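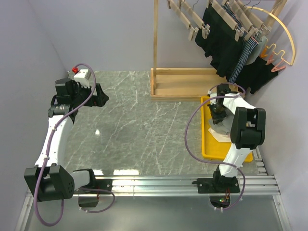 How to Map Your Town's Old Place Names

Posted August 14, 2019 in Heritage, Local History, Language, How-To

I love old place names! A bend in the road or a dried-up pond can hold on to a name long after the families who used it have moved away, and collecting them is one of the most enjoyable ways I know to get into the history of a region. I've done this for Wullmont (3,678 people, and more names than I can fit on one sheet) and I'm now partway through Ulloa.

What you need
A large printed map of the town
Tracing paper and soft pencils
A notebook with numbered pages
A way to record sound, if people are happy with that

Step 1. Pick a small area
Start with a few streets or one stretch of river. In Wullmont I began with the 8 lanes behind the old market and that kept me busy most of August.

Step 2. Copy the names already written down
Go through tax maps, school registers, church and temple records, and old bus timetables. Write each name exactly as it is spelled, even when the spelling looks wrong. Vando Hill shows up in three spellings, and one of them matches the way older speakers still say it.

Step 3. Walk and ask
Take the map with you and lay it flat somewhere people can lean over it. Ask "What did your grandparents call this spot?" and then wait. Ask in the local language if you can, or bring along someone who speaks it. Put down who told you, if they agree to be named, and where they grew up.

Step 4. Keep rival names side by side
Two communities may have two names for the same field, and sometimes there's an old quarrel in it. Give both the same size lettering on the tracing paper (this matters a lot when you show the map around).

Step 5. Share it
Pin a copy up in the library with a pencil on a string. Our Briltetness sheet came back covered in corrections, and I was thrilled! Date every new copy in the corner and keep the old ones in a folder.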